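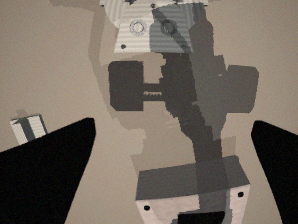 Farah Wijaya

Chapter 9
Storage and Stock Control

9.1 Introduction

Every organisation that makes, repairs or sells goods must hold some of them in store. The quantity held, the place in which it is kept and the records made of its movement together form the subject of stock control. Chapter 8 dealt with purchasing and ended at the point where a delivery is accepted. The present chapter follows the goods from the receiving bay to the point of issue.

Stock ties up money. A firm which keeps 400 units of a part, and issues 31 in a typical month, has paid for more than a year's supply in advance. It must also meet the cost of shelving, insurance, heating and staff. Against this must be set the cost of running out, which may include idle workers, late orders and the loss of custom.

The case of Kouris, a maker of garden pumps, is used throughout the chapter. In February the firm carried out a full count of its main store and found that nearly 40 lines had not moved since the previous count. Several had been bought for a model no longer made. The stores manager, Panagiotis Manolakis, was asked to propose new reorder levels, and his figures are set out in Table 9.2.

Students should be familiar with the following terms before going further: lead time, reorder level, buffer stock, stock turnover. Definitions are given in the glossary. Those who have not yet studied averages should first read Section 2.4.

9.2 Reasons for holding stock

Stock may be held to cover the period between placing an order and receiving it. It may also be held to guard against uneven demand, or to obtain a lower price by buying in quantity. The three reasons often conflict, and each is considered in turn.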